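Home | News | What's On | Back Issues | Contact

Grististhorpe Village Newsletter
October
By Nerys Prosser

Learning to cook for one (again)

I said in the last issue that I'd write something about the supper club, and then I got sidetracked by the harvest do and the business with the bus shelter, so apologies to anyone who's been waiting. Several of you stopped me outside the shop to ask, which was nice!

It began with soup. When my youngest left home last year I carried on making the same pot I'd always made, the big one, and eating it for days on end until I couldn't look at a leek. I mentioned this to Tegwen Rees while we were waiting for the surgery to open and she said she'd been living on toast and the odd boiled egg since the spring, and would I like to come round and eat something with a vegetable in it. So I did, and the week after she came to mine, and by the summer there were 9 of us and we'd had to move into the back room of the Powell Hall because my table only seats six (five if Gwion Lougher brings his coat in).

The idea is that everyone learns to cook one proper dish in a sensible amount. It's harder than it sounds. Most recipes are written for four, and dividing an egg by four is a mug's game. Shuzhen Jiang has been brilliant at this. She cooked for herself all through her nursing training and has a whole set of dinners that use one pan and take about as long as the news headlines. Her tomato and egg with rice has become the one everybody asks for. You scramble the eggs first, soft, and take them out, then cook the tomatoes down with a bit of sugar and spring onion and put the eggs back at the end. I'd been doing it all in one go at home and wondering why mine came out like something you'd grout a bathroom with.

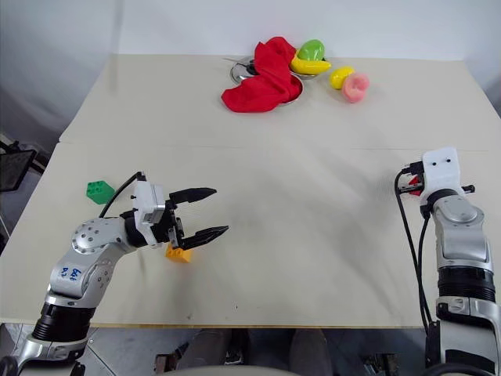
Rice was the other thing I had to be taught, at my age. I'd always thrown in a mugful and hoped. Shuzhen weighs hers, 75 grams dry for a normal appetite, and rinses it until the water stops looking like milk. Gwion thinks 75 grams is a starter and does double, but then he walks over from the far side of the reservoir and back, so he's probably earned it.

Lovisa Magnusson did us a fish pie in September that was meant to be for one and fed three. She took it very well. She's also the person to ask about freezing things, as she labels everything with the date and what it is, and I came home from her talk and threw out four tubs of mystery brown from the bottom of my own freezer. One might have been gravy. I'm now a labeller too, though I keep running out of tape.

A few of you have asked about money. We each put in for the shopping on the night and it came to £42 last time for the lot of us, pudding included, and there was enough left over for Tegwen to take a crumble to her sister. The hall has let us have the back room free up to Christmas. After that we'll have to pay something, and I'd rather talk about it over a meal than by email, so do come if you've got opinions.

This month it's my turn and I'm doing lentils. Please don't pull that face, Gwion, I know you read this! They're the small green ones with bacon and a spoonful of mustard, and I'll do a separate pan without the bacon. If you'd like to come, put your name on the sheet inside the hall door so I know how much to buy. We start cooking at 5.30 and eat at seven-ish. Bring an apron and a sharp knife if you have one you like, because the hall ones wouldn't trouble a banana.

Oh, and whoever left a blue casserole lid behind in September, it's on the shelf over the sink. The dish itself must be at your house.

Recent items
Bus shelter: what the council told us
Harvest supper thank-yous
Reservoir path closed for repairs
Wanted: piano stool, any condition
Library van, new stopping times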